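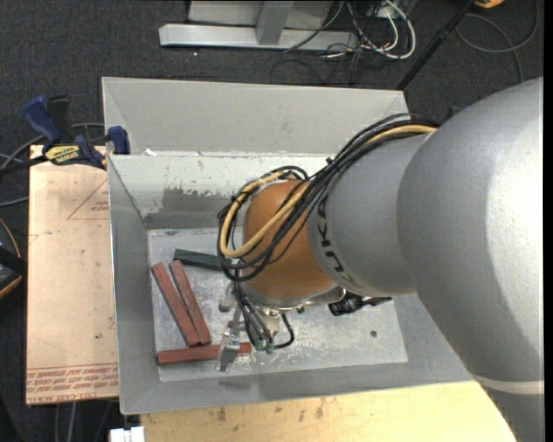

Does it know when something is wrong with it, Edem Kwofie wanted to know, or does somebody have to go and look?

Somebody has to go and look, Edem, and it's a very good thing to ask, so we are going to spend this whole page on it. A robot can tell you certain things about itself. It can tell you that one of its joints is too warm, or that a motor is pushing harder than it should. But it can't feel a cable rubbing, and it can't hear a hiss, and it will carry on cheerfully with a screw coming undone until the screw falls on the floor. For all of that it needs people with eyes and ears and a torch.

The robot arm we look after at our workshop in Nolstead has a simple job to learn. There is a metal bin with coloured blocks in it, red ones and a green one, and the arm has to reach in and pick them up without hitting the sides. You could do it with your eyes shut (well, nearly). For the arm it's a proper bit of work, and everything around it has to be set up just so before it can even begin.

Keeping the bin still

Imagine that every time you reached for your toothbrush, somebody had moved the sink a little to the left. You would manage, as you can see the sink and you would just reach a little to the left as well. Lots of robots can't do that. They are told where a thing is in numbers, so far across and so far back and so far up, and they go exactly there every time, whether the thing has stayed put or not.

So one of the first jobs in setting up is to make sure the bin doesn't wander. We use clamps for this, the ordinary sort you might find in a garage or a woodwork room. Look for the one with the blue handle, up at the corner of the bin. You turn or squeeze a clamp until it grips, and then you give the bin a good shove with your hand to see if it shifts. If it shifts, you start again. It isn't a clever test but it's the one we all use, and Jalen Thibodeaux has been known to use his knee.

Once the bin is steady, we have to teach the robot where it is. We do this with the arm moving very slowly. A person holds a control box with a screen and buttons and steers the arm down, a tiny nudge at a time, until the tip of it is just at the spot we want. Then they press a button to say "remember this". We do that at 3 different corners. From three corners the robot can work out how the whole bin is sitting, even if it is slightly crooked. Our bin is always slightly crooked.

If the clamp comes off for any reason, even for a minute, even if you put it back in what you are quite sure was the very same place, all three corners have to be taught again. We have a rule about it written on the wall.

All those cables

Now, the first thing most visitors say about a robot like ours is that it looks untidy. There is the big smooth arm, and the orange wrist, and then there is a great bunch of black cables with a yellowish one looping out of it, and surely somebody ought to tuck that in?

Try something for me. Hold one arm out straight in front of you, and ask a friend to lay a piece of string along it from your shoulder to your fingers, quite tight, and stick it down at both ends with tape. Now bend your wrist down. Now twist your hand round as if you were unscrewing the lid of a jam jar. Either the string pulled the tape off or it stopped you turning, and if you had been a robot motor you would have gone on turning and snapped it.

Now do it again, but this time leave a nice floppy loop of string at the wrist. You can bend and twist as much as you please!

The loop is there for the same reason. When the wrist turns one way, the loop gets smaller, and when it turns back, the loop gets bigger again. Getting the size right is fiddly. Too small, and the cable is stretched. Too big, and it swings about and may catch on the edge of the bin on the way out, and then you have a bin and an arm both trying to go somewhere. People who do this for a living call it "dressing" the robot, which always makes me think of vests and socks.

The little ties that bunch the cables together matter too. They should be snug but not so tight that they pinch. When Jalen Thibodeaux puts one on, he tests it by seeing if he can still slide the bundle a little with his thumb.

What goes down to the gripper

A gripper is the robot's hand, though it usually has far fewer fingers than yours. Many grippers are worked by air. That sounds a feeble sort of thing to lift with, but air can be very strong indeed if you squash enough of it into a small space, as you will know if you have ever sat on a bouncy castle or ridden a bicycle over a kerb.

Follow the thin black hoses from the wrist and you come to two small green fittings, side by side. Push-in fittings, which many robots have, are a lovely invention. You push the end of the hose in and it holds, and the harder you tug the tighter it holds, but if you press the collar down with your fingertips it lets go straight away. They save a great deal of time when something needs changing.

On a gripper worked by air, one hose can be for closing the fingers and the other for opening them. If you swap them over by mistake, the gripper opens when it should close and closes when it should open. I have done this. Everybody in our workshop has done this, and the cure is a scrap of coloured tape on one of the hoses and the same colour at the other end.

We set our air to 6 bar, and there is a round dial for it near the door. If the needle has dropped when we come in, there is a leak, and we go hunting for it. You can often hear a leak if everyone hushes. If you can't hear it, you brush a little soapy water over the joins and watch for bubbles, the way people do with a punctured tyre. The bubbles always seem to come from the very last join you try.

The morning round

Before the arm does any work for the day, one of us goes all the way round it with the power locked off. Locked off is a real lock, by the way, a padlock with a key, and the person doing the checking keeps the key in their own pocket. That way the robot can't be started by somebody who has just walked in with a cup of tea. Children who visit us stay behind the yellow line for this part and for all the other parts.

The round goes like this:

Look along the cables for any shiny places. Shiny means it has been rubbing.
Wiggle each plug gently. It should feel firm.
Run a finger down the hoses, feeling for cracks or flat spots.
Check the gripper fingers and their screws.
Shove the bin.
Look on the floor under the arm for oil, or for anything that has dropped.
Write it all in the book, including when there was nothing wrong.

That last one gets grumbles. Why write down that nothing was wrong? Well, suppose you find a worn cable in March. If the book says it was fine the day before, then something has happened very suddenly and you had better find out what. If nobody wrote anything for a fortnight, you are left guessing.

Our book is the reason I can tell you that the arm had been running for 942 hours when we changed its yellow cable, and that it had made 631 picks since the loop was last adjusted. The old cable hadn't broken. It had a rough patch on it as long as a thumbnail, and we decided not to wait and see. The new one came in a box from Trikico, and was the wrong length, and had to go back, and then another one came.

Scratches and what they tell you

If you look at the floor of the bin you'll see that it is scratched and scuffed all over, and more so near the gripper. A metal bin with blocks and metal fingers in it will get marked, and we don't mind that. What we do mind is a new scratch that is deeper than the others. A deep scratch can mean the arm is coming down a hair too low, and pressing its fingers into the metal at the bottom of every reach. The arm is strong enough not to notice. The fingers aren't, and sooner or later they bend.

When we suspect this, we slide a piece of ordinary paper under the fingertip with the arm at its lowest point. The paper should slip out easily. If it tears, we raise the arm a touch and try again with a fresh piece.

A question that came in the post

A class in Asberg wrote to ask whether our robot has a name. It does. It is called Sproģis, which was the name on the side of the crate it was delivered in, and by the time we found out that this was the haulage firm it had stuck. You say the middle a bit like the start of "due".

They also asked how long it takes to put everything right if the arm bumps into the bin. A small bump takes us most of a morning. The clamp has to be checked, then the corners taught again, then the cables looked over from top to bottom, and after that we run the whole job at a crawl with a hand near the stop button. If all goes well we let it go a little faster after lunch, and we fill in the book before we go home.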